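Justgate Opens Its Listing Response Tool to Independent Brokerages, and Asks Them to Check the Math

PESILPORT - Justgate, which makes scheduling and inquiry software for residential real estate offices, today released Trisico, a tool that sorts incoming questions on property listings and tells a brokerage which ones are still waiting for a reply. It is available now to independent offices with up to 28 agents.

The company is making no promise that Trisico will sell houses faster. Plenty of products in this business already make that promise, and most of them count every click as a lead and every lead as a near sale. Justgate doubts those numbers, including a few it used to publish itself.

Before release, Trisico ran for one month at nine brokerages in and near Pesilport. In that month the offices received 686 written inquiries through their listing pages. Of those, 167 had no reply by the end of the next business day. Several of the offices had told Justgate at the start that they answered everything the same day.

"We would like to say the software fixed that," the company said in a statement. "What it did was show the offices a list. Some of them worked through the list and some of them didn't. We don't have a comparison group, one month is short, and anyone who quotes this as proof of higher commissions is getting ahead of the facts."

Trisico reads inquiries from an office's shared inbox and its website forms, groups duplicates from the same sender, and places them in order of waiting time. It does not write replies. Justgate tested automatic replies in an earlier version and took them out after buyers began answering the automatic message and agents marked the conversation as handled. The company does not plan to bring the feature back until it sees evidence that buyers get something out of it.

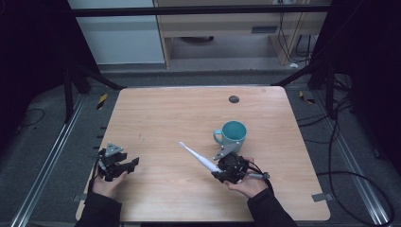 A mug on a wood-grain table, with a hand-held gripper on either side.

There is no lead score either. Scores are popular with managers, but Justgate could not find a version that did better than reading the message. An inquiry asking for a Friday showing and an inquiry asking whether the basement floods are both shown in full, with the time they came in.

Simões, a property management office that took part in the trial, has moved its rental inquiries to Trisico as well. It asked for one change, a way to hold messages about units already under application, and that change is in the release. Its request for a phone app was turned down for now. The browser version works on a phone, though long threads are awkward to read on a small screen.

Pricing is per office, billed monthly, with no setup fee and no annual contract. Offices can export their full inquiry history at any time as a plain spreadsheet, including after they cancel. The company advises new customers to export the first month and compare it against their own records before paying for a second.

Known limits in this release: Trisico does not read text messages or voicemail, so an office that does most of its business by phone will get an incomplete picture. It does not connect to every listing service. Inquiries sent straight to an agent's personal email are invisible to it, and in the trial offices that was a real gap.

An updated version is planned for March. It will add shared notes and a report of waiting times by listing. The report will not rank agents against each other, a feature two prospective customers requested and Justgate declined to build.

About Justgate
Justgate makes office software for residential brokerages and property managers. It is based in Pesilport. Brokerages that want to see the trial figures, including the unflattering ones, can request them through the contact form on the company's website.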